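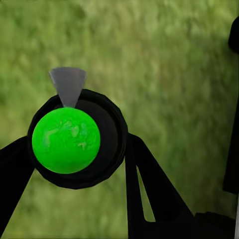 Mutel Cell Planner, two months in

I bought a seat of Mutel because I was tired of setting up our fruit-handling cell on the floor, with the arm live and everyone waiting. The sales page says you can rehearse the whole set-up on screen and carry it across. I doubted that then and I still doubt half of it.

Loading the arm was painless. The gripper was not. Ours is a Covex ring hand, and the model that ships with Mutel has the fingers right and the wrist offset wrong by 2 mm. On a soft pick that is the difference between a clean hold and a bruise. I found it with a steel rule, after the real hand had closed early on a whole tray. Support sent a corrected file in May and made no mention of the old one in the release notes.

The hand-mounted view is the part I'd pay for. Mutel will draw what a camera near the fingers would get, and you can see how much of it your own tooling blocks. I moved our camera bracket on the strength of that and haven't moved it back. Don't trust the surfaces, though. Grass comes out as a soft green smear, and a part in a loud colour against it is far easier to find than anything on our belt. Our detector scored beautifully on screen and poorly in the cell until Pentti Manninen retrained it on 300 pictures from the line.

The maintenance planner is thin. It counts cycles and nags you at 1,000 to check the finger pads, whatever they're made of. You can't change the figure without the dearer licence. Gisela Buschmann keeps our pad log in a paper notebook and it is still the better record.

I also tried Surnex, which is slower and uglier but lets you edit every offset by hand. If your gripper is at all unusual, start there. If it's a standard one, Mutel will save you a few days of set-up, provided you measure the hand yourself first.

Two stars out of five. I'll renew for the camera view and grumble about the price.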